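Bresby Open Day: A Morning Among the Bins

I have wanted to see the inside of the Bresby sorting hall ever since I moved to Clukell, and in April I finally got my chance! The doors opened at 9 a.m. and I was there with my coat still wet from the walk over, holding a paper cup of very good coffee.

Bresby takes in mixed small parts from repair shops, school workshops and closed-down stores, and sends them out again sorted. Last year 2,986 boxes came through the hall. Our guide was Gumaro Figueroa, who clearly loves the place and let us wander off the marked path more than once (thank you, Gumaro). We started in the receiving room, where the boxes get tipped out and you hear a sort of metal rain, and then went along the corridor with all the old Prastura catalogs on the wall. I could have stayed in that corridor for an hour. There is a whole page of drawer knobs!

Then the sorting hall itself. Six benches, good big windows, and a smell of oil and cardboard that took me straight back to my uncle's garage. What I loved most were the bins. I had pictured clean plastic tubs, and these are tall metal things with real wear on them. The divider in the one I spent the longest over had a pale top part, ragged along the edge and scratched through to dark gray, and the floor was a mass of fine scratches and smudges. A round yellow disc lay in there with a few other bits, like a little wheel or maybe a cap, and I stood there far too long trying to decide which.

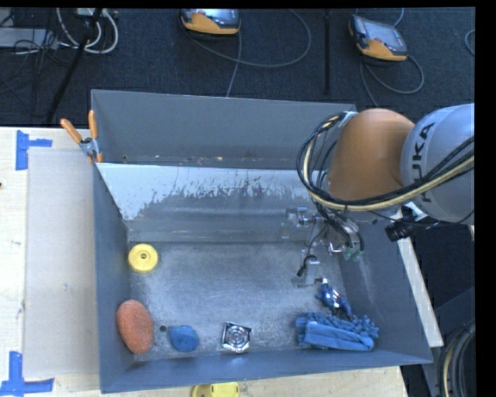 Đạt Mạc wrote in after I posted the first half of this to say that the divided bins are the best ones for small parts, and that a shallow tray is hopeless once you get past 100 pieces. He keeps washers in the back section and everything else in front, and would like to know if Bresby sells off its old ones.

I asked, and they do, twice a year, from the side door on Bautista Street. Bring cash and something to carry them home in. The next open day is in October, and the coffee is free until it runs out.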